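6 min read

Sigrún Hjaltested keeps her cheapest lens in a sock. It is a grey sock, one of a pair, and the other one holds the rear cap, a spare battery and a biscuit she says is for emergencies.

The lens is a Hafstein 35mm, bought second-hand for 94 euros, and it has been on the front of her camera for most of the past four years. She has better ones. There is a Pruvell portrait lens in the studio cupboard that cost her 1875 euros new, and she speaks of it the way people speak of a good dinner service.

"It's a lovely thing," she says. "It comes out for weddings. Then it goes back in the cupboard and I feel guilty."

We met at half past three, when the light was already going, and she spent the first ten minutes explaining what is wrong with the Hafstein. The focus ring has a dead patch near the close end. The corners are soft until f/8. Point it at a street lamp and you get a green blob on the opposite side, "like a pea that's been trodden on".
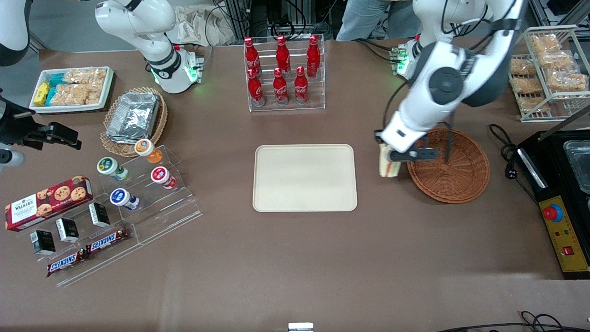

So why keep using it? She thinks about this for longer than I expected.

"Because I know where the pea will be," she says. "With the Pruvell I'm still finding out what it does. It's sharp everywhere, fine, but I take the same picture forty times to prove it to myself. With the cheap one I take two and go home."

She is not sentimental about old gear in general. She once owned a Uvari zoom that she describes as "a paperweight with ambitions", and she sold it to her friend Dorin Mihăilă, who is still, she says, mostly speaking to her. The zoom crept when you pointed it at the ground. It also crept when you pointed it at the sky, only the other way.

Her advice to anyone buying used is short. Take your own camera body along. Shoot something flat at the widest aperture, then shoot it again at f/5.6, and look at both on a proper screen before any money moves. Ask to see the mount. "If the screws are chewed, someone's been in there with a kitchen knife. I've been that someone."

She was. The Hafstein's aperture stuck one November, and a repair shop quoted more than the lens had cost. She took it apart on an ironing board and had one screw left over at the end.

"It works," she says. "I don't know what the screw did." 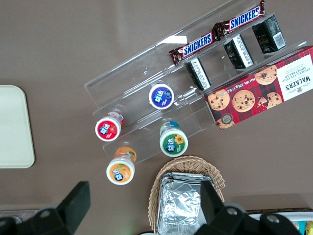

Snickers bars on the top shelf of a clear tiered stand.

I ask whether clients ever mind. One did, she admits: a man who wanted to know what she'd used for his brochure, and went quiet when she told him. He had already approved the pictures. He asked for a small discount anyway.

Did he get it?

"I offered him the screw."

She is thinking of buying a second copy, in case the first gives up. The last one she saw listed had a scratched front element and no caps, and the seller wanted more than she paid for hers. She has sent him an offer. He hasn't answered, and she has checked twice while we've been talking.

12 comments · 31 shares

Like reading this? Get our newsletter once a month. You can unsubscribe at any time.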